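Work and Automation, Unit 10 handout: who does the picking now?
Posted in May by the course tutor
28 shares | 10 comments

OK, so last time we left off with the order floor at Storora, and a bunch of you asked the same thing afterward: if the arm does the picking, what do the pickers do all day? Good question, and I don't think the company had a great answer when it started either!

Quick recap. Storora packs small mixed orders for two shops, Tindora and Gavby. The old job was walk, grab, check, pack. The plan (from an outfit called Jayawardena) split that up, so the machine gets the grab and people keep the rest.

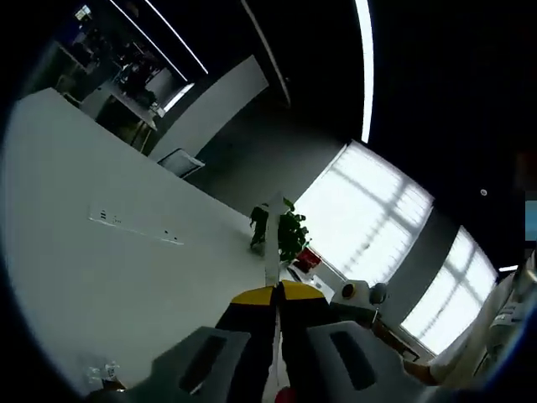
What I want you to notice in the reading is how much of "grab" was really judgment. A picker sees a crushed carton and sets it aside without thinking. She never wrote that down as a task, so it wasn't in the plan, and in the first month 3,702 items came back for a second look. Guess who did the looking — the same pickers, now called "exception handlers," on the same pay.

Personal care items are the ones I'd think hardest about. Slippery bottles, tubes that roll, flat sachets that hide under other stuff (I worked a packing job in college and I still have feelings about sachets).
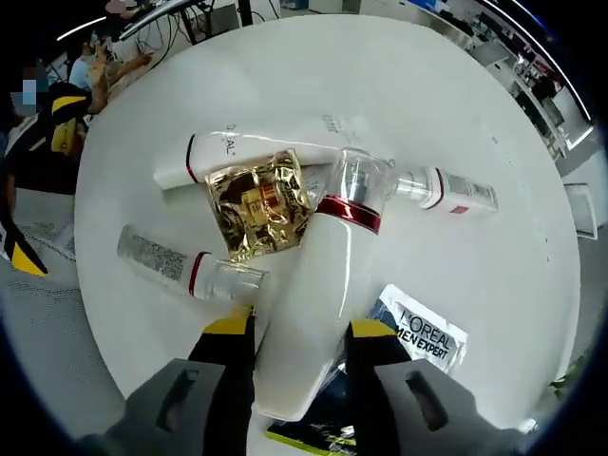 Pace changes too. The pickers used to set their own rhythm and chat across the aisle. Now the machine sets it, and a few of them say their backs feel better but the shift feels longer. Both can be true, so please don't pick a side too early in your papers.

For next class, bring one page on a job you've had. List the parts you did without being told, and mark which ones your boss knew about.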